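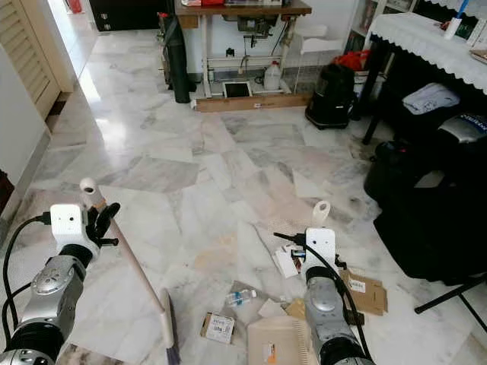
The number that went round this summer was 261. That is how many household clean-up runs the Adell group recorded before training the controller they describe in their latest report, and it is being passed about as proof that teaching a two-armed robot to tidy a room has become cheap. A few hundred goes at a job, a few days of computing, and the machine sweeps your floor. I have read the report twice and I think the number deserves a good deal less excitement than it has had.

Let me be fair about what was done. The group took a robot with two arms and a camera at the head, put it in furnished rooms, and had people steer it through floor jobs: sweeping with an ordinary broom, picking up bottles, gathering scraps of paper and bits of cardboard. The recordings were then used to train a single controller that takes in the camera picture and puts out arm movements. No map of the room, no list of objects, no separate program for the broom. On the Erora floor-tidying trial, the controller finished the job in 18 attempts out of 30. The version trained without the group's new step, which re-labels each recording according to how far through the job it has got, managed far fewer.

Eighteen out of 30 is a real result. Five years ago I would have called it remarkable. I still want to know what "finished" means, and it took me until the appendix to find out. An attempt counts as finished if the larger items have left the marked patch of floor. Larger items are things such as a bottle or a piece of cardboard. Small paper scraps are scored separately, on a scale, and the scale is averaged over all attempts. So a run in which the robot shoved a bottle out of the patch with the side of the broom head and left a mess of paper where it was would go down as a success in the headline table. Anyone who has shared a house with a teenager will know this standard of tidying. I don't think it is the one most readers have in mind when they see the word.

Then there is the broom. I like that they used a normal one with a long handle. A long stick held near the top is a horrible thing for a robot to manage, as a small turn at the grip becomes a large swing at the floor, and the other end keeps meeting resistance that a camera can't feel. The authors say as much. What they say less loudly is that every attempt in the trial began with the broom already in the grip. Picking it up from where it leans, shifting the hold, putting it down again: all of that was done by a person, or between attempts. In my kitchen those are the parts of sweeping that come first and last, and a robot that can't do them needs me standing next to it. I could be sweeping.

My bigger complaint is about rooms. The report says the controller "generalises to unseen homes", and on a strict reading this is true. The test rooms were not in the training set. But the list of sites shows that the training rooms and the test rooms were nearly all in one block of flats in Galtville, with the same hard flooring throughout. Hard floors are kind to brooms. There was one carpeted room, it was tried a handful of times, and it appears in a footnote. If you learn to drive in one car park and are tested in the car park next door, you have passed a test on a new site, and I would still rather you didn't take me on the motorway.

Defenders of the work will point to Lefèvre, whose lab ran the earlier study with 1,027 recordings and got a poorer score. Fewer recordings, better result, so the re-labelling step must be doing the work. Perhaps it is. But the two studies used different arms and different people at the controls, and I suspect the last of these matters most. A skilled operator makes smooth, purposeful recordings. A tired or new one makes recordings full of dithering, and the machine copies the dithering. The Adell operators practised for weeks before anything was kept. Those weeks don't appear in the 261, and neither do the recordings that were thrown away, which the report mentions in half a sentence and does not number. If I bake four bad cakes and serve you the fifth, I have not made a cake with two eggs.

There is a simple experiment that would settle some of this. Give the same operators the old method and the same number of recordings, in the same rooms, and have the attempts scored by someone who doesn't know which controller is running. The comparison in the report does the first half and skips the second. The scorers knew. With a rule as soft as "has left the patch", that worries me.

I don't doubt that the re-labelling idea is a good one. It is plain, it can be explained to a neighbour, and I expect other groups will pick it up before the year is out. I would like to see it tried on carpet, with the broom starting against the wall, and with the scraps counted in the headline. A score of five out of 30 under those terms would interest me more than the present 18. The group say they will release the recordings in September, and I will look at the discarded ones first, if they are in there.

Comments (4)

mopbucket
Fair points, but you skip over the dustpan. Sweeping into a heap is easy enough. Getting the heap into the pan is where I lose patience, never mind a robot.

tessellate_9
I do teleoperation for a living, on a different system, and the bit about practice is right. My first fortnight of recordings was binned. It never gets written up as a cost.

Hallam Reader
Bit harsh on the scoring? They do publish the scrap figures. They're in the second table.

mopbucket
They are, but as an average. I wanted to see them run by run.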